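Sports Studies project report
Stindham Spring Softball League: does batting first matter?
Group: Enikő Szekeres, Fanni Hegedűs, Lilla Farkas
Handed in 2018-05-23

What we wanted to know

Everyone in the league says you want to bat last. Coaches argue over the coin flip like it decides the game. Fanni plays second base for Kilura and has lost a lot of flips, so she wanted numbers. We wanted to see if the home side (bats last) really wins more, and if close games are different from blowouts.

Where the data came from

Scorebooks. The league keeps paper ones, and Isabelle Cormier let us copy them at the clubhouse. 68 games, two seasons, women's and mixed divisions together. We left out games called for rain before the fifth inning. Also left out the Truto tournament games since those used a time limit of 90 minutes and some innings never got finished.

For each game we typed in the date, teams, who batted first, runs per inning, final score, and whether extra innings were needed. Lilla typed, Enikő checked. Should have been the other way around for half of them, you stop seeing your own mistakes after a while. One scorebook had the home and visitor columns swapped for most of April and we had to go back to the umpire cards for those.

Problems with the scorebooks

Handwriting. Substitutions written over the run totals. Two games where the runs per inning dont add up to the final score. For those we used the final score and marked the innings blank. The Benítez field games were the cleanest, same scorer every week, pencil, tiny neat numbers.
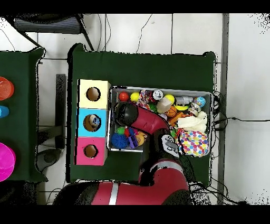
What we found

Team batting last won 37, lost 31. So a bit better than half. Not much. With this few games it could easily be luck and our teacher Ms. Kiss said to say so clearly, so: it could be luck.

Close games (one or two runs apart) there were 21. Batting last won 12 of them, batting first won 9. Again a small edge, again not enough games.

Blowouts went mostly to whoever was the better team in the standings, no matter who batted when. Kilura beat the bottom team three times by ten or more and batted first in two of those.

First inning runs were more interesting. Teams that scored in the first inning won far more often than teams that didn't, whichever half they batted in. We did not plan to look at this, it came out of the spreadsheet when Enikő sorted it wrong.

What we would change

More seasons. Ask for the older scorebooks earlier, Isabelle said they go back quite a ways but are in storage. Write down the starting pitcher too, that probly matters more than the coin flip and we have nothing on it. Split the divisions instead of lumping them.

Who did what

Lilla: data entry, the tables. Enikő: checking, sorting, first draft. Fanni: getting the scorebooks, rules section (cut for length), the close games part.

Thanks to Isabelle Cormier for the scorebooks and Aranka Kiss for reading two drafts.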